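How to Budget for Your First Robot Arm (Plan It in Simulation First!)
Posted by Muthoni Rweyemamu

If you're pricing a first arm for a small lab or home-assistance project, please don't start with the arm. Start with a week in the simulator. I planned our Skamoto setup this way and had so much fun doing it that I wrote the steps down.

Step 1. Write down the job

One sentence is plenty. Ours was "tidy small things off a sofa seat." That sentence decides reach, gripper and stand, so tape it above your desk and check every quote against it.

Step 2. Look at the gripper close up

Put a view right at the fingers and try your smallest, oddest items. Crumpled shapes are great for this! Note how wide the fingers need to open and how much room the knuckles take up next to the thing you want. If you think you'll need different fingertips, give them their own budget line now.
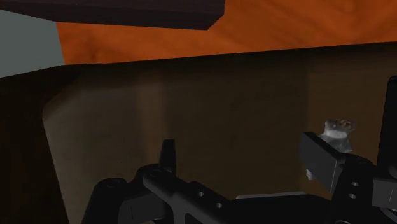

Step 3. Place the stand before you price it

Our first quote for a stand was $1151, and I nearly signed it. Then Anderson Medeiros suggested we try the arm in a few spots around the sofa model. Move the base, run the reach, move it again. Do this until the gripper gets down to the seat without the elbow ending up somewhere silly, then write down the height and footprint.
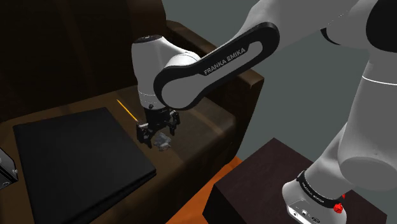 Checking reach over the seat: sofa, stand and a Franka Emika arm in the simulator.

Step 4. Add the boring lines

Cables, mounting plate, emergency stop, shipping, training time. Ours came to $3795 before any spare parts, and I put roughly $1000 on top for those. Ask how long the quote is good for, too. Biwott gave us seven days, Plaltska let us have until December.

Step 5. Check the view from the other side

You'll want to know what a camera can see past the arm before you buy one. Try a high view and a low view with the arm parked over the back of the sofa, and save both with your quote.

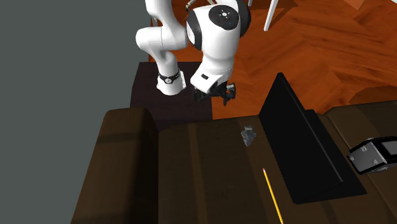
Step 6. Send it to someone picky

Liên La went through our sheet and found two lines in the wrong currency (thank you, Liên!). Fix whatever comes back, date the sheet, and go get your quotes.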